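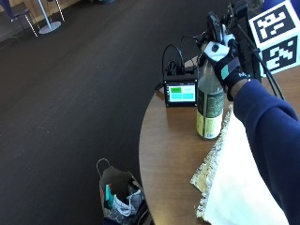

Glass bottle on the round table, with a gloved hand just above it

From: Suha Khoury
To: Lollatside Airfield History list
Date: 31 August 2020
Subject: Re: [lollatside] Kaltance gliders, was: the Stalar book

Štefánia Tóth wrote:
> I finished the new Stalar book last night and chapter six has left me
> puzzled. The author says the Kaltance works at Lollatside only ever
> built the one glider, the two-seater, and shut before the single-seater
> left the drawing board. But my uncle swore he had flown in a Kaltance
> "with nobody in front of me", which doesn't sound like a two-seater to
> me, unless he was in it by himself. Does anyone have the launch books?
> I would also love to know where the winch stood. The map on page 90 puts
> it at the wrong end of the field as far as I can tell.
>
> Štefánia

Štefánia, your uncle may well be right! I have the launch books on loan from Annick Arsenault, whose father kept them in the site hut until the club moved out, and I've been going through them every evening since you wrote. They are a joy. The handwriting changes with the duty pilot, and one of them draws a tiny cloud next to every day that was rained off.

The two-seater is in there constantly, always as "Kalt. 2". Then, one weekend in March, there is a line for "Kalt. 1", solo, winch launch, released at 800 feet. Next weekend the same again, twice. After that there are four more entries and then nothing, and the following page has a note in pencil: "to works for tailplane". I can't find it coming back. So my guess is that one single-seater was built and flown for a short while, and the author was working from the company's sales list, where it would never have turned up.
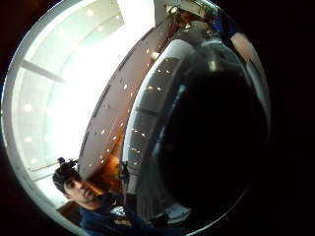
It would help a great deal to know your uncle's first name, or even his initials. Pilots are entered by surname only for the first two books, and there are three Tóths, which I was delighted by until I tried to tell them apart.

On the winch, I agree with you about the map. I think it has been printed with north at the bottom. Turn the book upside down and the hangar, the lane and the pond all fall into place, and the winch ends up by the western hedge where Kanako Oshima found the concrete base. Kanako, do you still have your measurements? I had the cable run down as 2982 feet but I can't remember whether that came from you or from the club newsletter, and it seems a very exact number for a newsletter.

Has anybody written to Stalar yet? Nhàn Đinh had a lovely reply from them over the wrong photo in the Kaewmanee volume, and they put it right in the second printing. I'd be happy to draft something if people send me their corrections. It really is a cracking book, by the way, and the chapter on the trailers is the best thing I have read on the subject. I just want the little single-seater to have its line in it.

I have scanned the first 50 pages of book one and will put them in the list's files area tonight. Book two is bound too tightly for my scanner, so if you want a particular week, ask me and I'll type it out.

All the best,
Suha

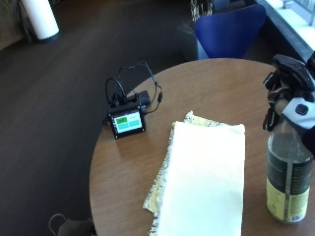 Folded paper and foil on the round table

--
To leave this list, send a blank message with "leave" as the subject.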